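Trirnarska open day: I went to teach a robot about breakfast

Posted Jun 27, 2026

Ok, so the Trirnarska open day. I'd been meaning to go since February, when Reiko Yokoyama came back from their winter session with a tote bag and opinions. It's 37 minutes on the bus from my place if you make the connection at Kuletti, and I did not make the connection at Kuletti.

The check-in desk was in the old loading bay, where a young man gave me a sticker and asked whether I was "industry or curious." I said curious. The curious stickers were green and the industry ones were blue, and I can report that the blue people got to the coffee first.

Nesma El Khatib took our group, eight of us, through the first hall, which is where they do the remote control work. You sit in a chair with a pair of handles, and across the room a pair of arms does what your hands do, slightly after your hands have done it. The job was folding a dish towel. The lady ahead of me folded hers in half, then in quarters, and got a small round of applause. I got mine into something you might find behind a washing machine. Nesma said all of it goes into the pile, good and bad, and somebody tags the bad ones later. I asked if mine would be tagged. She said she thought so, yes.

What surprised me was how tired you get. The handles weigh very little, but you can't feel the towel at all, so you squeeze with your whole upper body as if that might help. The regular operators switch out every 26 minutes. I lasted four.

The second hall is the one I'd come for. They skip the far-away arms there and just hand you the gripper. You hold it by the handle, with its own camera looking down over the fingers, and you do the chore yourself while it records. The robot learns from that later, once they've run it through whatever they run it through. Krishnamoorthy Sundaram was in charge of the kitchen tables, and he has the manner of a driving instructor who has been in several accidents and forgiven everybody. 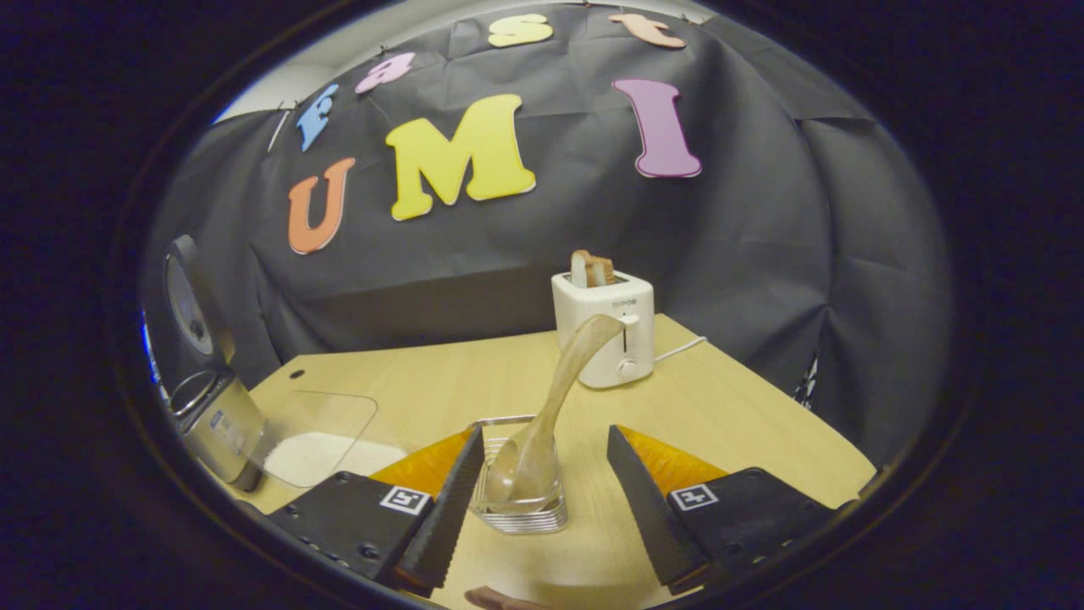 His first rule was to slow down. I had assumed I was slow. I am not slow, apparently, I am "snatchy," and a robot that learned from me would be snatchy too, at whatever strength they gave it. So you come in from the same sort of height you'd use for petting a strange dog, let the fingers sit on either side of the thing, close, wait a beat, then lift. His second rule was to keep your free hand out of it, because the robot isn't getting one. Mine kept drifting up to assist. In the end I put it in my back pocket, where it sulked.

I did nine tries and he kept six, which I'm choosing to regard as a strong grade. A kid of maybe ten went after me and had all of hers kept. She also asked him what happens when the robot meets a spoon it doesn't like, and he gave her a longer and more serious answer than he'd given any of the grownups. I followed the first half. It came down to showing it more spoons.

Lunch was a cheese roll from the Paka van in the parking lot. Good roll, long line, no napkins. Eylül Şimşekoğlu found me there and told me I'd missed the Trevaskis talk, where a man had shown 198 slides and been asked one question, about parking.

Last stop was the upstairs room, where a trained arm was meant to put cups on a rack by itself. It did the first one very nicely. It then went back to where the first cup had been and picked up nothing, with great care, and racked that. Bianca Văduva, who was running the demo, hit the stop button and said "well, the form was good," and set it going again. The second run was fine, all the way to the end, and people clapped harder than they had for the towel.

If you're thinking of the next one: book the morning slot, eat beforehand, and wear something with a back pocket. The bus home leaves from the far side of the building, up the steps, and the sign for it points the wrong way.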